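Ticket opened June 26, 2021
Product: Zalano streaming app, phone version
Title affected: *Bolger* (feature film, two hours and change)
Status: open, waiting on reply

Hello again, and thank you for the quick answer on the chat last night. I was asked to put everything in one place, so I'm going to try, and please forgive me if I wander a bit. I love this movie and have been looking forward to it ever since the first trailer came out in April, so I may have spent more evenings on this than a sensible person would!

**What goes wrong**

I rented *Bolger* through Zalano and it plays beautifully up to the banquet. Then, when the old king stands up to speak, the sound slips behind the picture. It's a small slip at first, maybe one you'd put down to nerves in the actor, but by the time they're out on the moor his lips have finished and the words are still coming. The picture itself never stutters. The subtitles stay with the picture and leave the sound behind, so I've been reading each line before I hear it (a strange way to take in a death scene, I can tell you).

**What I've tried so far**

- Closed the app all the way and opened it again. Sound is fine for a little while, then drifts the same as before.
- Skipped back 27 seconds and let it run. This does pull the two together, but the slip comes back within a scene or so.
- Signed out, signed in. No change.
- Took the app off and put it back on. I lost my watchlist doing this - it came back on its own overnight, so no harm done.
- Downloaded the movie instead of streaming it. The download got to 100 percent and played with the same trouble in the same place, so I don't think my internet is to blame.
- Switched from the surround track to plain stereo. Much better! Not perfect, but I got almost to the end before I noticed anything.
- Played two other movies, the Cotmont ghost story and that long Mumska picture with all the trains. Both were fine from start to finish, on the surround track too.

**What support suggested, and how it went**

The chat agent had me clear the playback cache under Settings, then Storage, and turn off "Smooth Motion." The cache part went fine. I couldn't find Smooth Motion anywhere on the phone version and wonder if it only shows up on televisions? If it's hiding in a menu, point me to it and I'll gladly give it another go.

**What I'd like, if it's possible**

Mostly I'd like to know whether the surround track on this one title is a bad copy, and whether a fresh one is coming. My rental window runs out soon, and I'd be grateful if it could be stretched until the thing is sorted. I don't need my money back. The lead is giving the performance of his life in there and I'd just like to hear it when he says it.

I'm happy to run any test you think of.

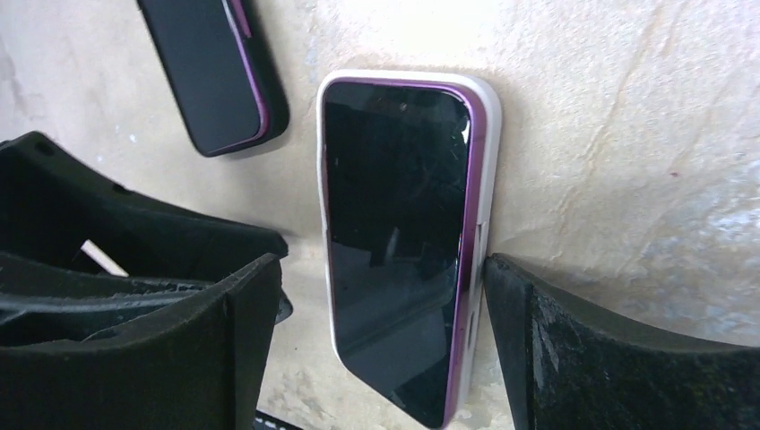

*Attachment 1: the phone, in its white and purple case*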